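Indavcombe: an afternoon among the tables

I had wanted to see the Pálfi workshop at Indavcombe since February, when a cousin bought one of their dining tables and stopped allowing anyone to put a cup on it. Furniture that frightens its owners seemed worth a train ride. The workshop runs visits a few times a year, you book by email, and the reply tells you to wear closed shoes and not to bring a dog. I don't have a dog, but it was put so firmly that I felt accused.

The village is a long street with a bend in it. The station is at the wrong end. Pálfi's is at the other, past a chapel and a garage, up a lane which the directions call "gently rising" and which I would call a hill. I arrived pink. There was a bench by the gate with a sign asking visitors not to sit on it until the oil had cured, and so I stood next to it for a while and got my breath back in its company.

Getting in

We were a small party: two retired teachers, a young couple who were furnishing a flat and kept measuring things with their arms, a man in a very clean boiler suit, and me. Our guide was Rebecca D'Amico, who has worked there for 25 years and started by sweeping up. She gave us each a pair of ear defenders and told us they would only be needed in one room. The man in the boiler suit put his on straight away and kept them on until tea.

The tour costs a few pounds, and you get that back if you buy something. Given what a table costs, I thought this was a nice touch of comedy.

The timber shed

You begin outside, in the shed where the boards are stacked. It is open down one side and smells wonderful, a bit like pencils and a bit like a damp church. The boards lie flat in piles with thin sticks between the layers to let the air through, and every stack has a card with the date it went in. Some of it sits there for years. Rebecca said that the hardest part of the business is paying for wood and then leaving it alone, and that her first boss used to come out on Sunday mornings just to look at it.

One of the teachers asked whether you could hurry it along. You can, in a kiln, and they do for the last stage. The kiln is called the Riller, after whoever made it, and has been at Indavcombe longer than most of the staff. It looks like a shipping container that has been promoted. We were not allowed inside, but we were allowed to put a hand on the door, and we all did, one after another, as if it were a horse.

The machine room

Ear defenders on. I can report that a planer is very loud and that a board goes in grey and furry and comes out looking like something you would pay for. After that I can report little, as Rebecca was explaining it all and none of us could hear her. She has a good range of hand signals. I took one of them to mean "this one will have your fingers off" and stepped back, and she nodded, so I think I was right.

What I did enjoy was the offcuts bin. It was full of short ends of quite lovely wood, and you could see each of us trying to think of a use for a piece. The couple asked if they could take one for a doorstop. They could. I now have a doorstop too – my doors have never needed one and don't seem grateful.

Choosing the faces

The middle room is quieter and, for me, was the best of the visit. It's where they decide which boards go next to which. A tabletop is several boards glued edge to edge, and someone has to lay them out, stand back, frown, turn one end for end, frown again and go and make coffee. Rebecca had a set ready on trestles and invited us to have a go.

We were terrible. The teachers wanted all the stripes to match, which made it look like a deckchair. The man in the boiler suit, still deaf to the world, moved a single board and ruined everything. Then Rebecca swapped two and flipped a third, and it looked as though it had grown that way. It took her less time than it takes me to choose a sandwich.

She told us where the patterns come from, and I'll pass it on as I understood it. If you saw straight through a log, slice after slice, the blade cuts across the growth rings at a shallow slant, and you get the big loops and wandering lines. If you cut it so the rings stand upright in the board, you get straight, narrow lines, more waste and a larger bill. Fashion goes back and forth. At the moment people want the loops, she said, and five years ago they were sending them back.

The showroom

At the end you come out, blinking a little, into a showroom with finished pieces and no visible prices. The prices are in a folder. The young man opened the folder, closed it and went to look out of the window.

The tables here are all in pale wood, and I spent longer bent over them than was dignified. From the doorway the tops look plain. Get your nose down to one and it's as busy as a map: long soft lines in tan and light brown, going off at a slant, rippling, bunching up tight and then opening out into a broad oval like a pond with the contours drawn round it. The surface is smooth and hardly shines at all. I also found a thin dark mark, very faint, that might have been a scratch or a bit of pencil, and felt the low thrill of the customer who has found something. I mentioned it to no one. It made me like the table more.
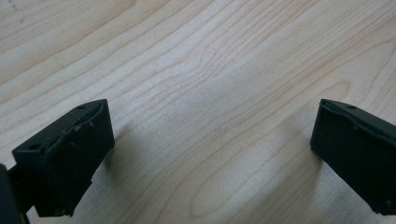

Tea, and a word about Grerkden

Tea is served at the back, at a table with a great many rings on it. This one was made in the old Grerkden workshop before the firm moved, and it has had 48 years of mugs, elbows and, by the look of one corner, somebody's soldering iron. Rebecca put the pot straight down on the wood. I thought of my cousin and her coasters and had to look away.

She was asked, of course, how you look after such a thing. Wipe it, she said. Oil it when it looks thirsty. Keep it off the radiator. The teachers wrote this down. There was a fruit loaf, cut thick, and the man in the boiler suit took off his ear defenders at last and asked whether we would be seeing the machine room.

Practical bits

The visit takes most of an afternoon. There's one step into the middle room and a ramp if you ask. Parking is in the yard, and tight; the 53 bus stops by the chapel and would have saved me the walk, had I known there was a bus. Card payments are fine in the showroom, but tea is cash in a tin. Bring a jumper for the timber shed, even in warm weather.

The bench by the gate was still curing when I left.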